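Seasonal Staff Wanted — Nillden Lake Lodge & Cabins
Summer season, live-in positions, posted March 20, 2019 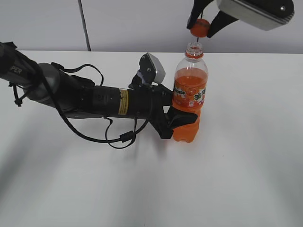
Do I need hotel experience to apply?
Housekeeping and grounds, none at all. Front desk, one season anywhere with a reservation system. Kitchen, see below.

We are hiring now for the coming season. Lodge, cabins, dining room, boat dock. Most jobs start when the road opens and run through the last fall weekend. A few go longer, ask if you want the winter.

The place: log cabins and one main lodge on the north shore of Nillden Lake. Forty minutes of gravel to the nearest gas. No cell service past the second bridge. Wifi in the staff house, slow after supper when everybody is on it. Guests are families, anglers, a lot of repeat couples, two or three wedding parties. If you need a town at night this is not your job.

OPEN POSITIONS

Housekeeping (several openings)
Cabin turnovers, linens, fireplaces swept and laid, porch furniture wiped down. You work in pairs. Changeover days are long and start early. Must be able to lift a full laundry bag and carry it up steps. Cabins on the hill side have a lot of steps.

Front desk / reservations (2)
Check-in, phones, canoe sign-outs, selling fishing licenses, answering the same question about bears all day and being nice about it. We use Cerutau for bookings. Will train but you should be OK on a computer. One of the two is a late shift, closes at 11.

Line cook (1) and prep / dish (2)
Breakfast and supper, bag lunches to order. No lunch service in the dining room. Line cook needs a year on a real line. Prep and dish no experience, just be fast and clean. Food handler card required before your first shift, we pay the fee.

Dining room server (3)
Split shifts. Tips are pooled with the kitchen, so please don't apply if that is a problem for you.

Dock and grounds (2)
Motorboat rentals, canoes, life jackets, fuel. Mowing, firewood splitting, trail clearing after storms. Must swim. Must have a clean driving record for the lodge truck. Chain saw experience a plus — we will not hand you one without it.

Maintenance helper (1)
Works under our full-time maintenance person. Leaky faucets, screen doors, water heaters, docks in and docks out. Own boots. Tools are here.

PAY AND HOUSING

Hourly, paid every two weeks by direct deposit or check. Rate depends on the job and is in the offer letter, we'll tell you on the phone too if you ask.

Staff house is shared rooms, two to a room, $246 a month taken out of pay. Three meals on working days, two on days off. Couples can request a room together, we have two of those and they go quick. Bring your own bedding and towels. Laundry is free.

End of season bonus of $1000 if you stay through your agreed end date. Not prorated. We get asked every year. If you leave early you don't get part of it.

Returning staff: travel help up to $198 with receipts. Same for anyone you refer who finishes the season, they get it, not you.

Other things you get — canoes and kayaks free on your time off when they aren't rented, half price in the gift shop, one free cabin night for family in shoulder season if there is a vacancy. Staff fishing dock is behind the ice house.

HOUSE RULES, SHORT VERSION

No pets. Sorry, we can't bend on this one, please dont email your dog's picture.
No smoking inside any building or on the docks.
Quiet after ten in the staff house.
No food in bedrooms or in parked cars. Bears. This is a firing matter.
Guests are not allowed in staff house and staff don't hang out in guest cabins.
Stay 100 yards off wildlife, same as the guests.

GETTING HERE

Shuttle bus runs as far as Metutano. We pick up there on two set dates before opening, details in your offer letter. Any other time you need your own ride or wait for the supply truck. Parking at the staff house is free, leave space for the plow if you stay late in the season.

HOW TO APPLY

Send one email with all of this:
- which job, and a second choice
- first day and last day you can work, real dates please
- where you worked last and a phone number for someone there
- if you are applying with a friend or partner, their full name so we can match teh two applications
- any food allergies or medical stuff we need to know about for living out here

No cover letter needed. Resume fine if you have one. Put the job in the subject line or it gets lost.

Must be 18 by your start date, 21 for dining room (we serve beer and wine). Must be legally able to work in the US, we don't sponsor visas ourselves. Students on a summer work program go through Hourani Placement, not us — apply there and list Nillden as your first pick.

We call people in the order emails come in. Phone interviews, fifteen minutes, usually evenings. Line cook and front desk get filled first. Housekeeping stays open the longest, often up to opening week. If you applied in January through the old form, send it again, that mailbox was full and we lost a bunch.

Winter caretaking couple: separate posting, going up later. Please don't send for it yet.

Nillden Lake Lodge & Cabins — Staff Office
Office phone is answered mornings only until we open. Leave a message, say your number twice, the line is scratchy.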